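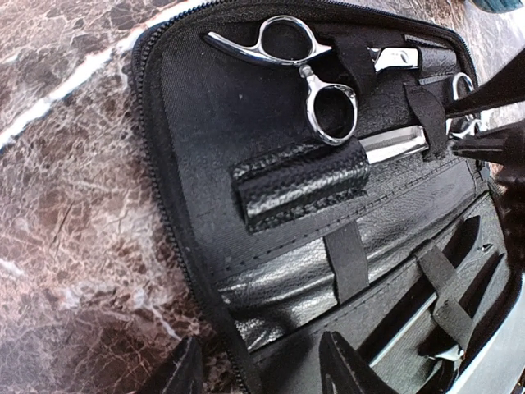

Wrist view, Handport two-arm station: zippered case with styling scissors held under elastic straps.

Handport Two-Arm Bench Station
Equipment and Planning Information for Institutional Buyers

Supplier: Skakau
Category: Tabletop manipulation, soft goods and small tools
Availability: Built to order
Page last revised: 10/25/23

Overview

The Handport is a tabletop station with two arms, intended for training centers, service workshops and research groups that handle small tools kept in cases, rolls and pouches. It is supplied as a complete unit with arms, grippers, wrist cameras, controller and operator desk. Buyers who already own a suitable desk may order the station without one.

Work of this kind places particular demands on equipment. Polished metal reflects light, straps and pocket linings move when touched, and black fingers are difficult to tell apart from black fabric on a monitor. Skakau advises buyers to plan for lighting and finger selection at the same time as the arms themselves. Changes made after installation are charged separately.

What Is Included

Arms: 2, with mounting plates
Grippers: 2, parallel, with matte black tapered fingers
Wrist cameras: 2, with cables and brackets
Controller: 1, with power supply and emergency stop
Spare finger pairs: 12
Operator manual, printed and electronic

Not included: tool cases, scissors, razors, combs or other work items; the work surface; network equipment; room lighting.

Choosing Fingers

Tapered fingers are fitted as standard. They are suited to entering the mouth of a pocket or taking hold of a finger ring on a pair of scissors. Wide padded fingers, sold under the Verkavon name, are recommended where the main task is opening and closing a case or holding fabric flat. Many buyers order both types and change them between tasks. A finger change requires the supplied hex key and does not require recalibration of the arm, although the camera view should be checked before work resumes.

Light-colored fingers are available at no added charge and should be considered by any buyer whose cases have a dark lining.

Work Surface

The station may be used on stone, laminate, steel or sealed wood. On glossy surfaces, including polished marble, bright highlights may reach the wrist cameras. Diffused overhead light is preferred. A non-slip mat is advised if cases are to be opened by one arm alone, as a light case can turn or slide on a smooth top.

Space and Site Requirements

Each station weighs 135 pounds without the desk. The floor or bench must be level and able to bear this load at the clamping points. Delivery is made to the ground floor unless other arrangements are agreed in writing. Please allow clear access to the rear of the controller for service.

Budget Planning

Written quotations are prepared for each institution and remain valid for 60 days. A complete budget should provide for the following:

Station and selected finger sets
Freight and site delivery
Installation and operator training, two days
Annual service visit
Replacement fingers and pads
Work items, including duplicates of any blade or case subject to wear

The last item is often left out of first-year budgets. Linings, elastic straps and zippers wear under repeated handling, and cases should be treated as consumable supplies. Sharp tools should be blunted or replaced with training versions during the first weeks of operation.

Institutions with a fiscal year beginning in January are asked to submit order forms before the close of the prior year if delivery in the first quarter is needed.

Service and Warranty

Arms and controller are covered for 12 months from installation. Fingers, pads and camera cables are not covered. Service is performed by Oyelaran under agreement with Skakau, and extended coverage may be added at the time of order.

Quotations and Site Review

Requests should be addressed to Awuor Kombo, Institutional Sales, Skakau. Please quote catalog number 234 and state the intended work items, the type of work surface and the number of operators to be trained.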